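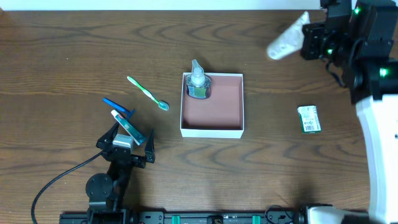 Bench two, packing trial, before the toothpaste.

The task file had 16 lines. Line one was the soap, line two the toothpaste, and the rest dealt with the toothbrush, the small green carton and the order in which the arms were allowed to cross the middle of the table. She had written it in August, in the back unit at Granbridge, with the roller door open and the compressor off.

The pair of arms had been a shared project from the start. Four members of the workshop had paid for the motors. Two of them had since moved away. The third came in mornings and worked on the left arm, the black one. She came in evenings and worked on the right. They had not been in the building at the same time for 3 weeks, and they communicated through the logbook, a ruled ledger kept on the shelf over the vise.

His entries were brief. "Left wrist re-shimmed. Backlash now acceptable." "Moved cable outboard of elbow. Do not move it back." Hers were longer and had torque values in them.

The soap bottle stood in the corner of the white box, where it was supposed to be. She marked line one complete and typed the command for line two.

The left arm had the tube. It was tilted, white end to the upper left, and the jaws were wider than she would have set them. She checked the configuration. The grip opening had been changed that morning. The old value was commented out and beside it he had typed: too tight, see log.

She went to the log.

"Tube deforms under old setting," it said. "Once deformed it does not go back, and the next grasp is computed on the wrong shape. Tried 578 as the new close position. Holds. Looks loose, is not. Leave it."

She returned to the keyboard and left it. The arm lifted, paused at the waypoint, and began its traverse toward the box. The motion was slow. The shoulder made the noise it always made at the start of a move, a dry tick, which both of them had logged and neither had fixed. The tube rotated slightly in the jaws and stayed there. At the rim the arm stopped, corrected, lowered and opened. The tube lay down along the pink floor of the box with its cap against the wall.

She marked line two complete.

The toothbrush went in on the second attempt. The first grasp closed on the tabletop short of the handle, and the current limit tripped the way it was meant to. She moved the target along the handle, cleared the fault and ran the line again. The brush landed across the toothpaste at a bad angle. The file did not specify an angle, so she recorded a pass and added a note that the file should specify an angle.

The carton was the right arm's job. She had spent most of the summer on that arm. The controller was a Nindard board bought used from a packaging shop that was closing, and it had arrived with another company's motion limits still stored in it. Every so often one of them surfaced. In June the elbow had refused to pass a certain point for an entire evening -- there had presumably been a wall there, in the other building.

She ran the line. The right arm came down over the carton, aligned, and stopped with its fingers open.

No fault. No current. The position was being held exactly. She waited through the timeout and read the buffer. The controller reported that it was waiting for the left arm to clear the shared zone. The left arm was already at home. She could see it at home. Its driver had sent the message, and the right arm had never acknowledged it.

The handshake was in a file called suwannarat, after the street where the first workshop had been. Neither of them had opened it since the move. It had been written by one of the two who left, and its only comment read: left always speaks first.

She read the file through twice. Then she found the place where the right arm was supposed to listen, and saw that it listened once, at startup, and then never again. Every successful run they had logged had been a run in which the left arm happened to finish early. She added a loop, saved it, and restarted both drivers.

The carton went into the box at 9:40 p.m. It stood on end against the soap bottle, which the file did not forbid.

She opened the ledger and took the cap off the pen. The torque values went down first. Under them she wrote: "Right arm was not listening. Corrected. Your 578 is good. Shoulder tick still present on left -- I can come in on a morning if you want a second pair of hands for it."

She powered down the rail, hung the Flosar key on its nail and pulled the roller door shut.

The reply was there the next evening, in pencil. "Come at 8. Bring the small hex set."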